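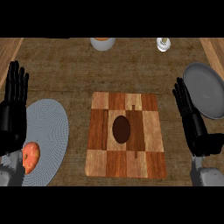
Home | Posts | Replies | Media | Likes

2022-04-28 by Wevside Grounds

Filed under: Property care & grounds

Right, the spring rounds have started so I'm going to moan about car park drains for a bit. Mute me if you like.

We look after the outside bits at the Sutter units (mowing, beds, gritting, the lot) and there are 27 gullies on that site. Every one had leaves in it left over from October. Every one!

The managing company had them down as "cleared" on Skedlow. I think somebody ticked the whole page in one go. I've done it myself with bin stores, so no stones thrown.

Anyway, if you manage a place: lift one grate yourself. Takes two minutes and you'll know straight away what you're paying for. 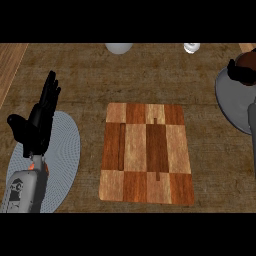

Black hand up, grey oval placemat underneath.

Got asked what we charge. It was £245 for the lot this time, and that's with the jetting. Leave it another winter and you're into digging, and I don't fancy quoting for that.

Oh, and the far corner by Skellero still ponds after rain. That one's the tarmac, the drain's fine. It's sunk a good bit and wants relaying, which is a job for a surfacing firm and I've told them so.

Someone's replied asking about moss on block paving. Stiff brush first, dry day, then top up the joints with kiln-dried sand. Please don't go at it with the pressure washer on full, you'll blast out all the sand and be back to me by summer with wobbly blocks.

Beds tomorrow. 20 bags of bark in the van and my back already knows about it.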